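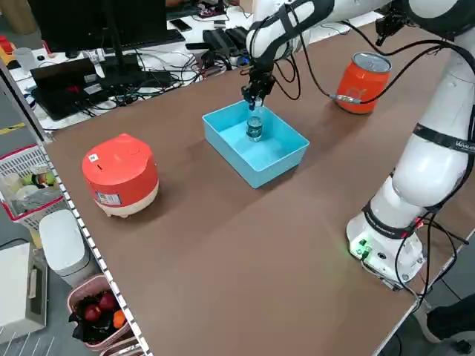

Section 5: Setting up outdoor film sound on the Drara 951

This section covers connecting the Drara 951 transmitter to your movie player so that people in parked cars can hear the film on their own radios. Put up the screen and aim the projector before you start.

Before you begin

Park one car in the front row and one in the back row for testing. Set the transmitter on a dry, level surface under cover. Keep the power supply off the grass.

CAUTION: Do not turn on the transmitter until the antenna is attached. Running it without an antenna can damage the output stage, and this kind of damage is not covered by the warranty.
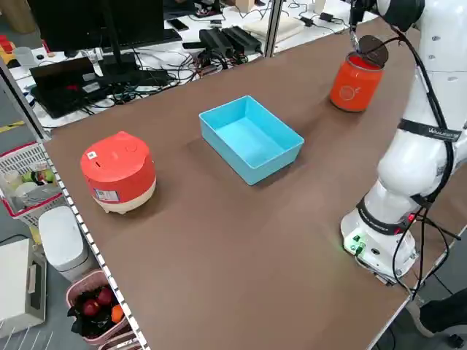
Jad Moussa

Connecting the player

1. Turn off the player, the projector and the transmitter.
2. Screw the antenna onto the ANT connector. Hand-tight is enough.
3. Plug the audio cable into the LINE OUT jacks on the player. Do not use the headphone jack.
4. Plug the other end into AUDIO IN on the transmitter — red to right, white to left.
5. Connect the power supply and press POWER. Wait for the display to show a frequency.

Note: Farah players send sound to the HDMI output only when they leave the factory. Open Settings, then Sound, and change Output to "Both." You will need to do this again after a factory reset.

Choosing a frequency

1. Sit in the back-row car and tune slowly across the FM band with the transmitter off.
2. Write down two frequencies where you hear only steady hiss.
3. Turn the transmitter knob to the first of these and press SET.
4. Tune the car radio to match. If a station breaks in, move to the second frequency.

The reception on any given lot can change from season to season. At the Prudovcombe lot we had to move to a new frequency in March after a station nearby came on the air. Check again before each show.

CAUTION: Use only the antenna supplied with the unit. Check your local rules on low-power FM before transmitting. 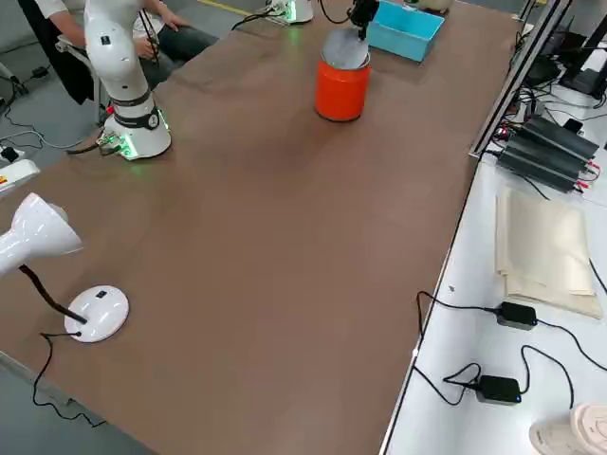 Orange-red container with its lid tilted over the opening.

Setting the level

1. Play a scene with normal talking. Skip the studio logos, which are often much louder.
2. Set LEVEL to 33 and listen in the front-row car.
3. Raise the level until voices are clear, then play a loud scene. If the sound breaks up, lower it until the distortion stops.
4. Repeat in the back-row car.
5. Press and hold SET to save.

Note: The transmitter goes to standby after 60 minutes with no sound coming in. Press POWER to wake it. The saved frequency and level are kept.

If voices lag behind the picture, adjust the audio delay on the player. The Drara 951 has no delay setting of its own. With a Utesov projector, turn off motion smoothing first and check the timing again.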